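Chapter 2
Spills, Stains, and Other People's Furniture

By the end of this chapter you should be able to contain a spill on a work surface, choose a cloth that will help, and tell a stain from a puddle that hasn't become one yet.

Every cook spills. The good ones spill less often than the bad ones, but they make up for it by spilling more expensive things. Corinne Mbeki, who taught the evening course on which this book is based, used to open her first class by pouring tea onto her own breadboard in front of 2 rows of startled adults. Then she would ask what they planned to do about it. Most of them reached for the nearest dish towel and scrubbed. Most of them were wrong, and one had used his scarf.

The trouble with scrubbing is that a puddle on a board is still on your side. It has an edge. It is lying flat, in plain view, on something you can pick up and carry to the sink. A cook in a hurry drags a towel through the middle of it and turns one puddle into a thin film that runs over the side, down the cabinet door, and into the drawer where the clean spoons live.

Before touching anything, then, look. Find out where the liquid has pooled and where it has begun to wander. Wood grain, a slight tilt in the table, and gravity in general will all have opinions. 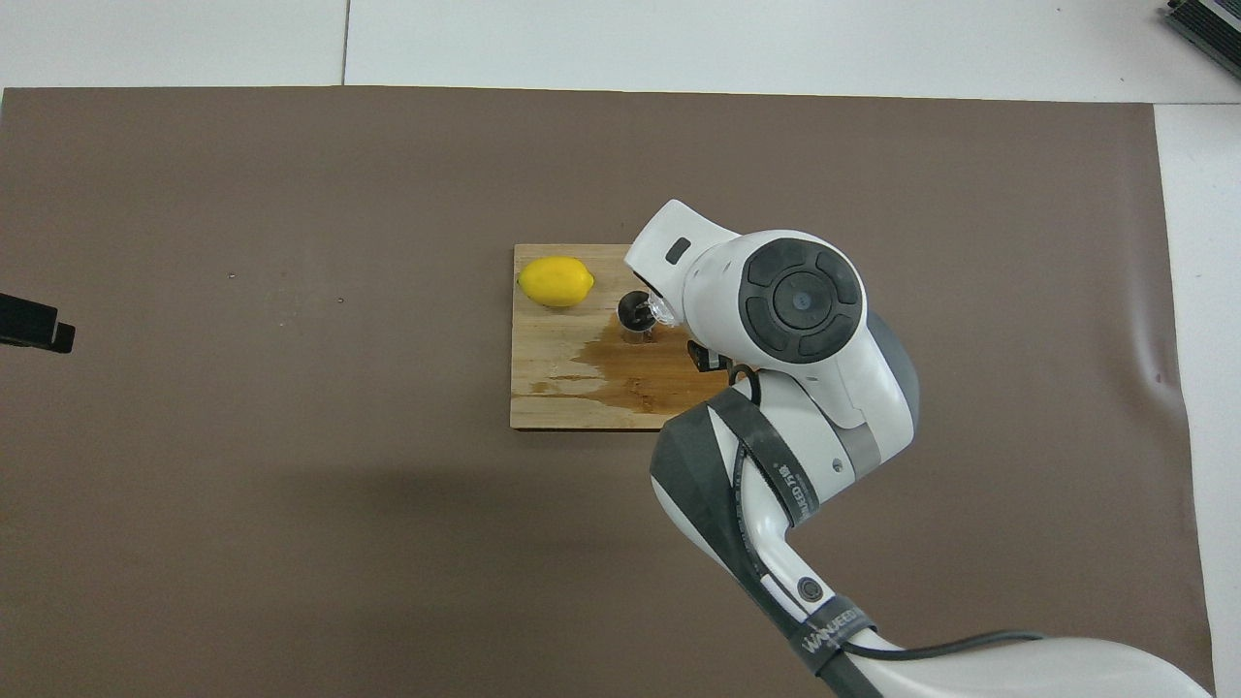

2.1 Reading the Spill

A dark drink on a pale board is a fair place to start, as it hides nothing. The deep part of the puddle lies below the cup and to its right, while thin streaks head off to the left. Blot the streaks first. They hold very little liquid, but they are the part with travel plans. Then lay a folded cloth on the deep part and leave it alone while it drinks.

Move the lemon too. Fruit should be lifted, never rolled, and given a rinse before it goes back to work.

Paper under a board will catch drips, up to a point. Past that point it becomes a wet sheet of paper, and you now have 2 jobs. Check beneath the board before you declare victory.

2.2 Choosing a Cloth

The supply closet in our teaching kitchen held two kinds of cloth, the Warkard and the Trernix. The Warkard was thick, dull, and thirsty. The Trernix had a handsome stripe and pushed water around the table like a small, well-dressed broom. Students picked the Trernix every time. Exercise 2 at the end of the chapter asks you to test whatever is hanging on your own oven door - prepare to be disappointed in it.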